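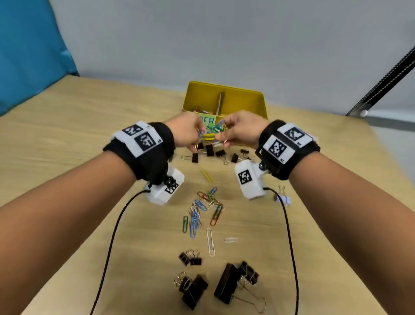
Linked paper clips in blue, yellow, green and silver, with a yellow tin behind.

Prokbridge council wants to go paperless by April, and it says the move will save £4000 a year on stationery. Residents have heard this sort of thing before.

Under the plan, the town hall's 32 desks would lose their printers, and planning notices, parking appeals and allotment forms would move to an online service run by Fivlow. Paper copies would still be posted on request, at a charge of £2 each.

Clementina Patrício, who leads the council, called it "a sensible step that most people won't even notice". She did not say what Fivlow will be paid. The report put to councillors on Friday gives the saving but leaves the cost of the contract blank, with a note that it is "to be confirmed".

Gonçalo Vieira, an opposition councillor, asked twice for the figure. "You can't call it a saving if you've only done half the sum," he told the meeting. "We'll be spending more to buy fewer envelopes."

The last attempt did not go well. Staff were told to stop printing agendas and were given tablets, most of which went back in the cupboard within a month. The agendas came back soon after. Friday's ran to 30 pages, on paper, one for every councillor.

Celeste Neves, who rents an allotment off Satside Lane, said she would go on filling in her form by hand. "They lost the emailed one last year," she said.

The council votes on the contract next month.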